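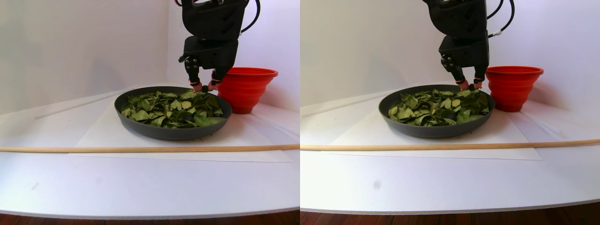
Emulsions, Part One: Vinaigrette and Mayonnaise
Handout for the evening cooking basics class, Skollden Community Kitchen
Notes by Vasiliki Dimitriou

Hi everybody! These are my notes from the session, typed up a bit more neatly than what I scribbled on the whiteboard. Bring them next time, we'll need the ratios again for hollandaise.

What an emulsion is

Oil and water don't want to stay mixed. Shake them in a jar and you get tiny drops of one floating in the other, and a minute later they've drifted apart again. To keep them together you need small drops and something that coats the drops so they can't join back up. In a vinaigrette that's mustard (a little honey helps too, mostly by making things thicker). In mayonnaise it's egg yolk, which has lecithin in it and is much stronger.

Vinaigrette

My usual starting point is three parts oil to one part vinegar. Amr asked whether that's a rule and no, it's a habit! With lemon juice I often go closer to two to one, and for bitter leaves I like it sharper still.

Salt goes into the vinegar first and gets stirred until it dissolves. Then mustard, a teaspoon for a dressing that serves four. Then the oil, slowly, whisking the whole time. If you're in a hurry, put everything in a jar and shake it hard. It'll hold long enough to get dinner on the table.

Taste it on a leaf, please, never off the spoon. Off the spoon it always seems too strong and you end up adding oil you didn't need.

Mayonnaise

One large yolk (pasteurized if you're cooking for kids, older folks or anyone pregnant), one teaspoon mustard, one tablespoon lemon juice, a pinch of salt, three quarters of a cup of neutral oil. Everything at room temperature.

Whisk the yolk, mustard, lemon and salt together. Now add the oil by the drop. I mean it, drops! Once it looks thick and a bit paler you can move to a thin stream, and you can relax a little after that. A damp towel twisted into a ring under the bowl keeps it from skating across the counter (thanks to Ridwan for showing his neighbor that one).

I'd skip extra virgin olive oil for the full amount. Beaten hard it can turn bitter, so stir in a spoonful at the end for flavor.

If it breaks

Stop adding oil. Put a fresh yolk in a clean bowl and whisk the broken mayo into it, a teaspoon at a time to begin with. For a vinaigrette, just whisk again.

Storage

Vinaigrette without garlic or fresh herbs keeps a week in the fridge. Homemade mayo I use within 2 days.

For next time

Make one vinaigrette at home with an acid you don't normally buy, and write down your ratio. Read the hollandaise page in the class binder. Bring an apron and a whisk if you have one you like.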